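Black loafers, maintenance interval and method

My black slip-ons get polished every three weeks in the wet half of the year and when I remember in the dry half. I had let it slide since April. Ragnheiður Lauritsen asked in a comment what I put under the shoes and how much polish a pair takes, so I wrote the procedure down.

Surface first. I use a white table and one opened newspaper. Newsprint takes up stray wax, and a full page gives enough area to turn the shoe over without touching the tabletop. Older paper works as well as new. I avoid glossy supplements, which let the polish smear. 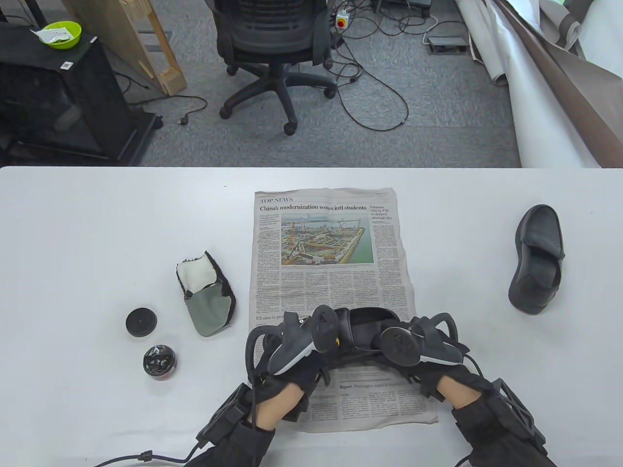 First shoe over the paper, second one parked on the right.

Dust comes off before anything else. A dry cloth over the upper, then along the welt, where grit collects. Grit left in place gets dragged across the leather in the next step and leaves fine scratches that no amount of wax will fill.

Polish goes on thin. I load a corner of the cloth, work in small circles from the heel forward, and stop when the surface looks evenly dull. My last tin did 50 pairs before I reached metal - Svend Eyvindsson claims 71 from the same size, but he skips the heels. Leave each shoe for 9 minutes. Less than that and the wax lifts off again when buffed.

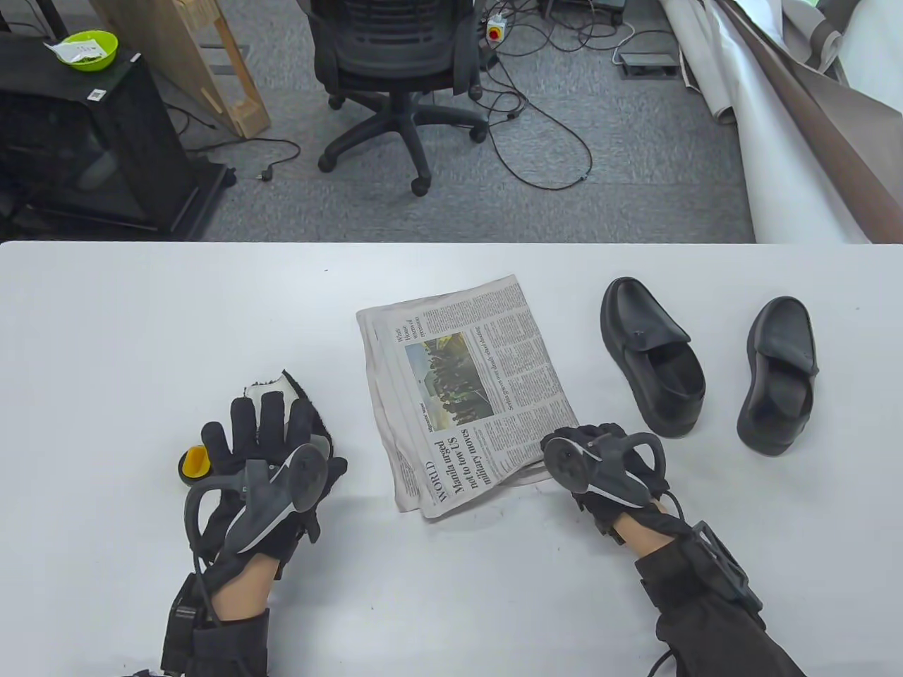 Both loafers beside the folded paper, black cloth in hand.

Buffing is done with a clean part of the cloth, long strokes across the toe, light pressure. The toe and the heel counter will take a shine. The vamp creases will not, and extra wax there only cracks and turns white.

Clean-up takes two minutes. Close the tin properly, as the solvent evaporates and the wax shrinks away from the sides. Shake the cloth outside. Lift the newspaper by its edges so the crumbs stay in the fold.
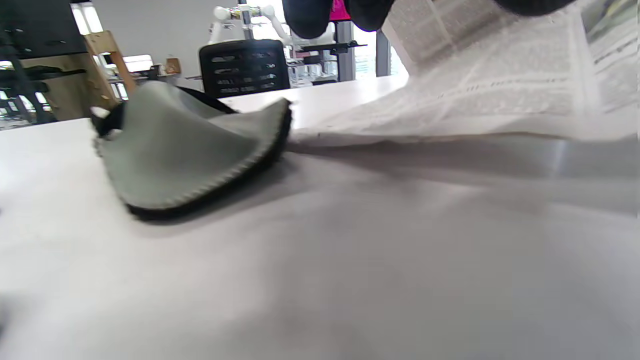 Felt items are a separate matter. Keep them away from the polish entirely, as pigment in felt does not come out. A stiff dry brush, one direction only, is all I use on mine. For suede I have no method worth writing down yet. Lærke Zoëga has recommended a crepe brush and I will test it on an old pair first.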